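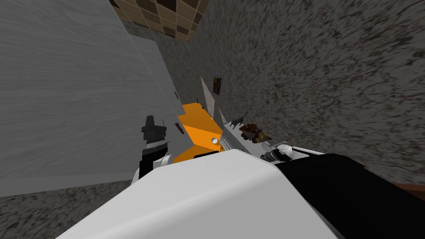 How to set the gripper zero again in a two-arm simulated cell?

gendier359
Friday, June 9, 2023

I look after a simulated cell with two arms, made in Stamero. After I changed the finger model, the gripper does not stop at the middle of the part. It is always 8 mm to one side. I loaded the old settings file two times, and it did not help.

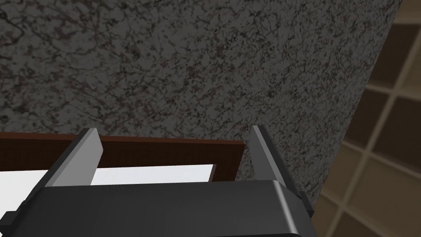

Fingers open, tray ahead

Must I set the zero of the wrist again, or only the fingers?

endside

Only the fingers, I think. Open them fully, save this as the open position, then close and save again.
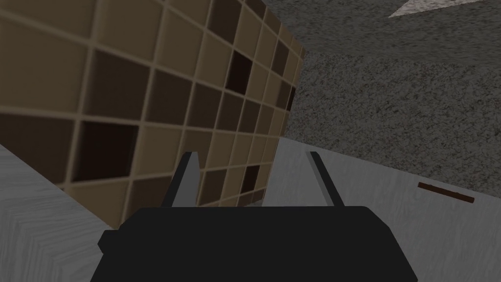 The finger zero and the tool point are two different settings, and I would check both. First set the fingers as above. Then move the tool point to a small part and look from the wrist camera. The thin brown stick is good for this, but bring the gripper over it first - now it lies well to the right of the right finger. If the stick is not in the middle of the gap, correct the tool point and save.

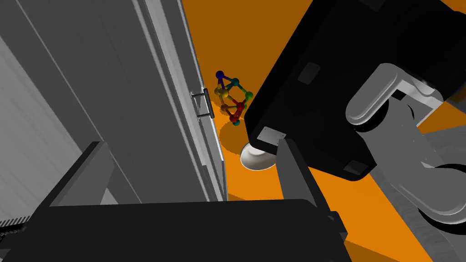 Do the same with the second arm, because it keeps its own file.

fonseca_cell

Reinstall it. Worked for me in December.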